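Waiting Times and Comfort at the Sivport Ferry Stop
Student project report, course in Local Transport
October 14, 2021

1. Why we chose this subject

Our group takes the small ferry between Sivport and Parkavon almost every morning. In August the operator changed the timetable, and many passengers were complaining in the queue. Our teacher proposed that we study how people experience the waiting and not only how long it is. The measured time and the felt time are two different things, and this report is mostly concerned with the second.

2. Method

We made a short questionnaire with 10 questions and gave it to passengers on the Sivport side. The questions were written in English and then translated by two members of the group, separately. Where the two translations did not agree, we discussed the sentence until both were satisfied. This took more time than we had planned, and the word "comfortable" was especially difficult. In one version it meant mostly soft seats.

We received 400 answered forms. We did not ask for name or age. The forms were typed into a table the same evening, and the comments in free text were read aloud in the group and sorted by subject.
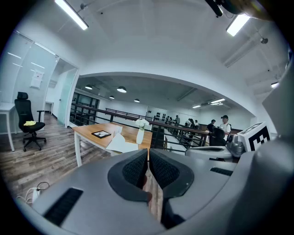

Sorting the comments was slow work at first. One person could write about the roof, the price and the dog of another passenger in the same sentence. We decided that a comment may belong to more than one subject. After this rule we worked faster, but the totals for the subjects cannot be added together, and the reader should keep this in mind.

3. Results

The most common complaint was not the length of the wait. Passengers wrote that they did not know if the ferry was late or cancelled. A wait of 20 minutes was accepted when the sign showed it, while a much shorter wait without any information was described as "endless" and "an insult".

The second subject was wind. The shelter at Sivport is open towards the water, so passengers stand behind the ticket house instead, and from there they cannot see the ferry coming. The Parkavon side has a closed waiting room, which was built by the firm Evangelista together with the new pier. Those who begin their journey there were in general more patient in their comments about the return trip.

We also showed our first results to some regular passengers and asked them if they recognised the picture we gave.
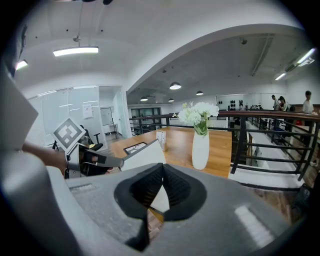 Wilfredo Abella agreed about the sign but thought we had been too kind to the timetable. In his opinion the boat now leaves just before the bus arrives, and no shelter can repair that. He wished that we had asked about the bus also.

We think this is a fair criticism. The bus was left out because we wanted a small subject, but for many passengers the journey is one thing.

4. Proposals

The sign at Sivport should show delays, also when the delay is short. The side of the shelter that faces the water should get a glass wall. The free application Skirkuseo, which some passengers already use for bus times, could include the ferry if the operator shares its data. We have sent these proposals to the operator and have not yet received an answer.

5. Weak points of the study

All forms were collected in the morning and in dry weather. Evening passengers are missing.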